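Chapter 5
House Rules for a Working Gripper

Learning goals
After reading this chapter you should be able to write a short set of handling rules for a robot cell, tell a safety rule from a quality rule, and keep a stop log that another person can follow.

When Negin Hashemi took over the packing line at Flistosance one February, she was given a binder. It held 144 pages, and she read every one of them at her kitchen table over the better part of a week (she is the sort of person who reads the warranty card that comes with a kettle). Most of what she found was sensible. Somebody had taken real trouble over the wiring diagrams, and there was a lovely section on lifting heavy crates. But the operators on the floor, when she asked them which rules they used, could name only 2, and they didn't agree on what the second one meant!

I tell this story at the start of every course, and I tell it fondly, as the binder was a good piece of work in its way. We will come back to it in Section 5.3. For now, please keep in mind the picture of a tired operator at ten at night with one hand on the gate, trying to remember whether it is all right to reach in.

5.1 Two kinds of rules

A safety rule protects people. "Stop the arm and lock the gate before you put a hand inside the cell" is a safety rule, and it holds whatever the arm is picking up. A quality rule protects the goods. "Close slowly on anything with a delicate finish" is a quality rule, and it may change from one order to the next. Beginners like to mix the two on a single sheet, and I understand why, for it saves paper and looks tidy on the wall. The trouble comes later, when an order changes, someone crosses out half the sheet, and a line that kept fingers safe goes with it.

At Rosenthal, where I spent some happy years, we printed safety rules on yellow card and quality rules on plain white. The yellow cards were signed by the plant manager and could only be changed by her. The white ones could be changed by any shift lead, with a note in the log saying what was changed and at what time.

5.2 Small goods on soft surfaces

Thin, light goods deserve a page of their own. A bag or a sheet of film can fold under them or get pinched along with them, so the rule should say how far the fingers may come down and what the operator is to check before they close.
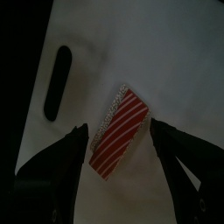
Figure 5.1. Gripper fingers on either side of a small striped item with glittery edges, on a white plastic bag.

A good white card for work of this sort names the item, the closing speed, the lowest finger height and the person to call. Try writing one yourself before you read on, and keep it to a length you could read aloud in one breath. Then compare yours with the Utholm card in Section 5.3, which went through 5 drafts before the night shift would put up with it.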